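Brerus Drip Kettle: three months of pour-over at my desk

I bought the Brerus kettle in May, after my old stovetop one started leaking at the seam, and I have used it nearly every working day. I like it so much that I've bored two neighbors and my sister about it, so it seemed time to write it all down where people can choose to read it or not.

Some background. I work from home in Ditville, in a room at the opposite end of the apartment from the kitchen. For years I made one big pot in the morning and drank it lukewarm until noon. A small electric kettle with a thin spout, sitting within arm's reach, sounded like a silly luxury. It's the best thing I've bought this year!

What it is

The Brerus is a gooseneck electric kettle on a round base. It holds enough for two good mugs, and you set the temperature with a dial on the base. There is no app, no light show, and only one beep, a soft one. The handle is thick and sits a little forward, so a full kettle feels balanced in the hand (my old one always wanted to tip nose first).

I paid 70 for mine at a kitchen shop on a Saturday when they had a few things marked down. Foltel makes a similar kettle that costs more and has a timer in the base. I borrowed one from Karlijn Vandenberghe for a week before buying, and I'll get to how they compare.

Pouring

The spout is the reason to buy it. It starts slow and stays slow, and you can lay a thin circle of water over the grounds without a single splash over the rim of the filter. I'm clumsy before nine in the morning and I can still do it. Tilt further and it speeds up smoothly, with none of that sudden glug you get from cheap goosenecks. Stop, and it stops. One drip, maybe, down the neck.

I use 12 grams of coffee for a small cup and more when I've slept badly. With the old kettle every cup was a gamble. These days they taste the same from one day to the next, and when one comes out sour I know it's my grind.

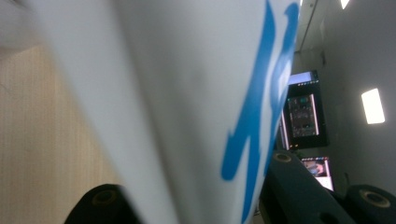

Heat is where I expected a cheaper kettle to let me down. The dial is accurate enough that my kitchen thermometer agreed with it every time I checked, and it holds the set temperature for as long as the base is switched on. I leave it lower for green tea in the afternoon and turn it all the way up for black. One small complaint: the marks on the dial are thin gray lines, and I have to bend down to read them. I'd much sooner have fat blue brushy strokes on white, big and bold. I put a dot of nail polish at my usual setting and that took care of it.

It boils a full load faster than I can grind the beans by hand, so I've never stood there waiting. It's quiet too, a low rumble near the end and then that one beep. I've run it during phone calls and so far no one has asked what the noise was.

Brerus or Foltel?

Karlijn loves her Foltel and I understand why. The timer is handy if you like to weigh and time everything, and the base feels heavier and more solid. It pours beautifully. But the handle is narrow and got slippery in my hand, and the lid fits so tight that I needed a towel to get it off when it was hot. The Brerus lid lifts off with two fingers and stays put when you pour.

If I only made coffee for guests on weekends I might go for the Foltel, just for the looks. For everyday use at a desk, the Brerus wins for me by a good bit.

There's also a Yuan kettle that people keep recommending online. I've only handled it in the store. The spout looked wider and the handle was lovely, and that's as much as I can tell you.

Living with it on a desk

The base is small, smaller than a saucer plate, and the cord tucks underneath. I keep it on a cork mat and wipe the mat down at the end of the day. In three months I've had one real spill, and I caused it by reaching for a pen.

Water here is hard, and a chalky ring showed up inside after the first few weeks. A spoonful of citric acid in a full kettle, heated and left for an hour, cleared it completely. The opening is wide enough to get a hand and a cloth inside, which I can't say for the Foltel.

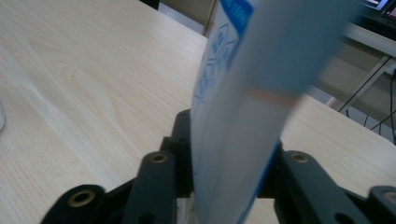 What I'd change

A longer cord, please. Mine only just reaches the outlet and I had to swap the kettle and the lamp around.

The dial markings, as I said.

And I wish the base remembered that it was on. If you lift the kettle for more than a couple of minutes it shuts off, and you have to press the button again when you put it back. That's fine for safety, but a bit annoying when I'm making a second cup.

Would I buy it again?

Yes, today, at full price. If you already own a decent gooseneck you don't need it. If you're pouring from a regular kettle and wondering why your coffee tastes different every morning, go try one in a shop. Ask them to put water in it, because an empty kettle won't tell you much about the spout.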